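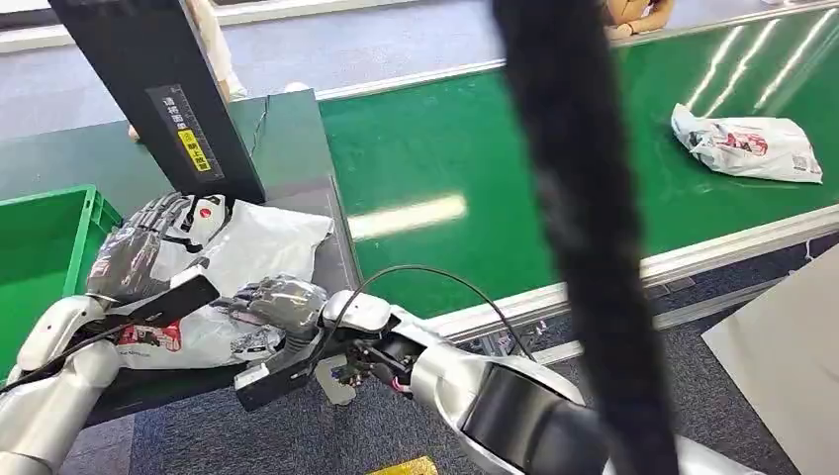
Week 8: Returns, and why they eat your margin

Okay, so last time we got as far as the sale. Money comes in, box goes out, everybody's happy. This week we're doing the part my students always want to skip, which is the box coming back. I used to skip it too when I taught this course at Estia, and then I ran a small shop for two years and stopped skipping it!

Start with the vocabulary, because the textbook is sloppy about it. A return is the customer sending the thing back. A refund is you sending the money back. A write-off is you admitting the thing can't be sold again. Those are three separate events and they can land in three separate months, so please don't lump them together on the problem set. (Half of you did last year's version of this in one line. I could tell.)

The Fomcombe case

You should have read the Fomcombe handout by now. Quick recap if you haven't: mid-sized clothing seller, ships everything in soft mailers, free returns both ways. In April they took back 2,830 orders. The owner's first reaction was to blame sizing, and sizing was part of it, but look at the second table. A big chunk of those orders were people buying the same jacket in two sizes and keeping one. Is that a problem? I'd say it depends on what the second jacket costs you while it's traveling. It's tied-up stock. You can't sell it to anyone else, and if it's a spring jacket and it gets back to you in June, good luck.

So when you work out the cost of a return, include:

Postage out (already spent, you're not getting it back)
Postage in, if you're the one paying
Somebody's time to open it, look it over and fold it again
New packaging
Whatever price you have to drop when it goes back up for sale

The last one is where people lose points. Say a sweater sold for full price, came back, and went to the sale rack at $9 less. That $9 belongs to the return. Put it there.

Nedovik did it differently

Nedovik sells lamps and small furniture, so they went the other way and charge a flat fee on returns. Returns dropped right away, which looks great on the chart. Then look at new customers on the next page, and that dropped too. I go back and forth on this one every time I teach it. My gut says the fee was fine and the way they announced it was terrible (tiny gray type at checkout, come on), but I've had students argue me out of that, and you're welcome to try.

Things to bring to section

Read Guzmán, chapter 9, up to the part on warranties. The warranty stuff is next week and it's a slog, so don't do it early on my account.

Find the return policy of a store you really buy from and bring a copy. Mark the sentence you think costs them the most money.

Problems 2 and 8 are due at 5 p.m., in the box outside my office or by email. Show your work on 8, even the ugly bits.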